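Laboratory notebook, Manipulation Group
Entry kept by Adhiambo Urio
September, open day

Present for the laboratory: Mariama Atinga (lead), Brian Ondieki, Oduor Mussa, Adhiambo Urio. Visiting party from Wandbridge, led by Elibariki Mwakalinga. General visitors admitted from 10.30 until 15.30.

Purpose. The open day was arranged to show visitors the collection of two-handed demonstrations and the playback of learned motions on the Kimaro bench arm. The Wandbridge party had asked in addition for a private session in the morning, so that their engineers could put questions before the public programme began. This entry records what was shown, what was asked, and the points on which the laboratory has undertaken to reply. The formal report will be prepared separately by Dr Atinga.

Setting up. The bench arm was powered at 08.15 and homed without fault. The joint 4 brake released late on the first attempt and normally on every attempt after that. The same behaviour was noted in the spring and put down to the brake supply, which was replaced. It should be looked at again before the arm is next used under load. Barrier tape was laid at the distance given in the risk assessment and a second stop button was placed at the visitors' side of the bench. Brian checked both buttons with the arm moving slowly and signed the sheet.

The demonstration policy was loaded from the store under run 2931. An older file, run 902, had been left in the start-up script and was loaded first by mistake. The two are easily confused at the console because only the run number is displayed. Oduor has proposed that the task name should be displayed next to the number. Agreed. To be done before the next visit.

Morning session. Mr Mwakalinga opened by explaining the interest of his firm, which handles books and boxed goods for libraries and is considering whether part of the returns work could be done by machine. His colleagues were shown the bench arm first. It completed the sorting task as set, was stopped once on request to show the behaviour of the stop button, and was restarted. One of the Wandbridge engineers asked why the arm waited before each grasp. Brian explained that the pause belongs to the vision step and that it has been shortened since last year, though it remains longer than would be acceptable on a working line.

The party then asked how the training data are obtained and whether a robot is needed to obtain them. Dr Atinga explained that for this work a person carries out the task directly with a pair of hand-held grippers, and that the arms are brought in only when the learned motion is to be tried. There was a good deal of interest in this, chiefly on grounds of cost. It was also asked whether one operator's habits would be copied by the machine. The reply given was that they would, to some degree, and that for this reason several operators are used for each task.

Questions to which no full answer could be given at the time:

Whether the method has been tried with soft-backed books. It has been tried informally only. Results are not written up and should not be quoted.

How long a new operator needs before the recordings are usable. Oduor offered to look through the training log.

Whether recordings made at Trondlow can be combined with those made here. In principle yes. The calibration files differ in format and the conversion script has not been kept up to date. Adhiambo to check.

Public programme. Visitors were admitted in groups of 7, which proved to be as many as could stand behind the tape with a clear view. The first group was kept waiting while the projector was found. Later groups ran to time. A teacher from Lunham asked whether older pupils might attend on another date and was given the departmental address. Several visitors asked to try the hand-held grippers. This was allowed with the spare pair, unpowered and away from the recording area, under Brian's supervision. Most people closed the fingers far too hard to begin with and then corrected themselves after being told to watch the fingertips and disregard the hand. It may be worth putting that advice into the operator instructions, which at present say only that the grip should be light.

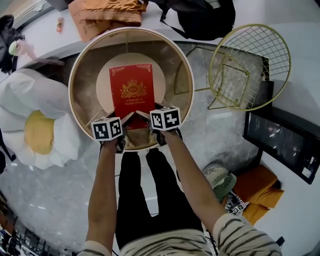

Book handling was the task on which the Wandbridge engineers wished to spend most time, and the discussion of it ran well beyond the period allotted. Their concern was damage to bindings. A hardcover such as the red "Treasury of World's Classics", standing upright in a large round container, has to be held from both sides at once, and the thin fingers of the two grippers bear on the lower edges of the boards, well away from the gold crest on the front. Mr Mwakalinga remarked that his own staff would be inclined to take a book from the top, by the spine, and that this is a common cause of torn headcaps. The marker cubes were also discussed. The engineers asked what happens when a cube is hidden by the wall of a container or by the other hand. Dr Atinga replied that short losses are filled in from the neighbouring readings and that longer ones cause the recording to be rejected. She did not have the rejection rate to hand and has promised to send it.

Observations for our own use. The container task is harder to explain to a general audience than the sorting task, and the spoken introduction should be rewritten with this in mind. The word "policy" caused confusion in two groups and was replaced by "learned motion" for the remainder of the day. The console text is too small to be read from behind the tape.

Closing down. Arm parked and isolated at 15.50. Spare grippers returned to the cupboard; one finger pad on the left unit is lifting at the corner and has been labelled for repair. Tape removed. Visitor sheets passed to the office.

Actions
Atinga: rejection rate to Wandbridge; formal report.
Ondieki: joint 4 brake, inspect and record; finger pad.
Mussa: task name on console display; training log.
Urio: Trondlow calibration format; operator instructions, wording on grip.

Entry read and agreed, M. Atinga. Correction from B. Ondieki: the second stop button is the one with the longer lead, and the sheet should say so.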